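4.2 What changed for the kitchen staff

We interviewed the staff of the canteen at Suldale over 3 months, while the clearing robot was being prepared in simulation, and the conversations were a delight. Kumudini Wijesinghe, who runs the wash-up, wanted to talk about sinks first. Dishes end up in the basin at every angle, and she was keen that the simulated kitchen should include that.
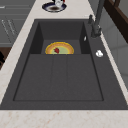
Her colleagues agreed, and 39 of their comments went straight into the task list. The most welcome change was in the rota: two people per shift moved from clearing to cooking, which both had asked for.

Figure 3. Simulated kitchen: sink with a plate and a red sphere in it, and tableware on the counter.

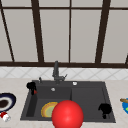

Did the staff feel they had lost control of the work?

Most felt they had gained some. They chose which tasks the robot should try first, and Raluca Moldovan's team at Patwary rewrote the order twice in May at their request.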